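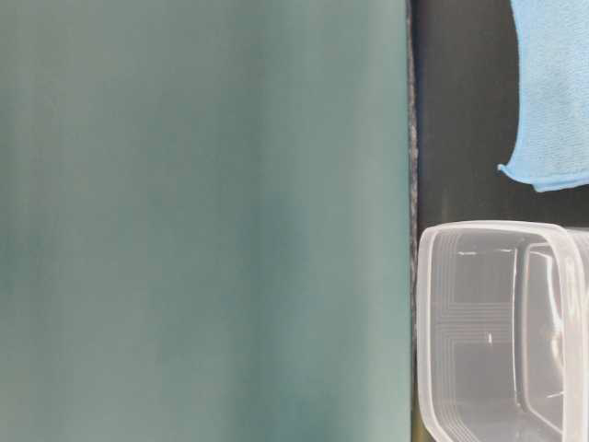 Terkgate Community > Bench cells > Upkeep

Two-arm cell pinches in the wrong place after I swapped a finger motor

Posted by Flino44, July 14, 2019

Hi all! I look after a small Wenar cell with two arms facing each other over a black table. The job is as dull as they come: pick up a blue microfiber towel, put it in a clear plastic tub, take it out again, repeat. It ran happily since April. Then one of the finger motors started buzzing, so I put in a new one (same part number, I checked it twice) and bolted everything back the way I found it.

Now that arm closes on the towel a hair too high. Sometimes it gets a fat handful, sometimes it gets fluff. The other arm is fine. I've rerun the homing routine, tightened the finger screws and wiped the table down. I also parked both arms out at the sides and eyeballed them against each other, and the fingers look level to me. Is there something I'm supposed to reset after a motor swap? The manual has one paragraph on it and I've read it more times than I'd like to admit.

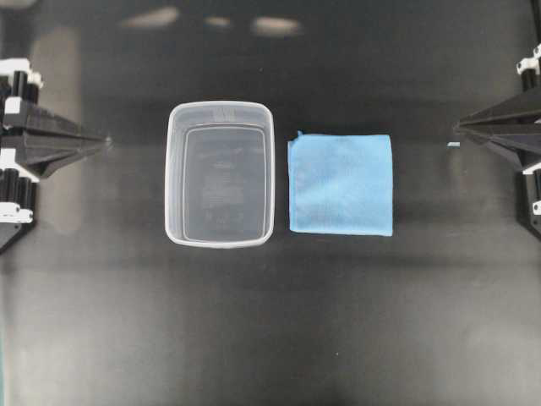

2 replies

Maritza Villca

Yep, been there. Homing only finds the end stops. It doesn't know you put the horn back on a different tooth, and one tooth off is plenty to make the fingers meet in the wrong spot. What I do:

Power the arm down and let the fingers go slack. Push them together by hand until the tips touch. Power back up and read the position for that motor. On mine, closed should say 200, and if yours is off by 44 or so you're one tooth over. Pull the horn, move it a tooth, and save the new zero BEFORE you home again. I forgot that last bit the first time and had to do the whole thing over.

Also slow the closing speed way down while you test. You'll see a lot more.

Flino44, replying to Maritza Villca
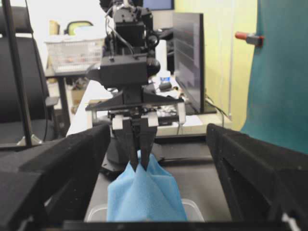
OK, the horn was one tooth off, you called it! I moved it, saved the zero, then homed, and the reading is right where you said. I've been testing slow since then. It pinches the gathered top of the towel between the two fingertips, with just a little peak of blue showing in the gap, and that's about the grip I want for lifting it over the tub. I do wonder about the thin gray cable that crosses in front of the upper joints. It loops down the side and I don't love how much slack is in it — should I be tying that back before I go up to normal speed?

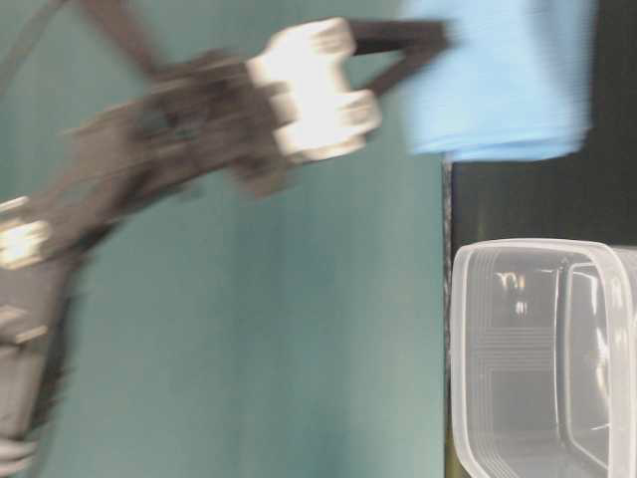 Damián Pereyra

Leave some slack or you'll be replacing the cable next. Bend the arm as far as it goes each way and put your tie where the cable moves least. I use the soft Raudsepp wraps, zip ties chewed through the jacket on one of mine. And check the finger screws again after 600 cycles or so, they settle after a swap. No idea about the tooth thing, mine has a different motor.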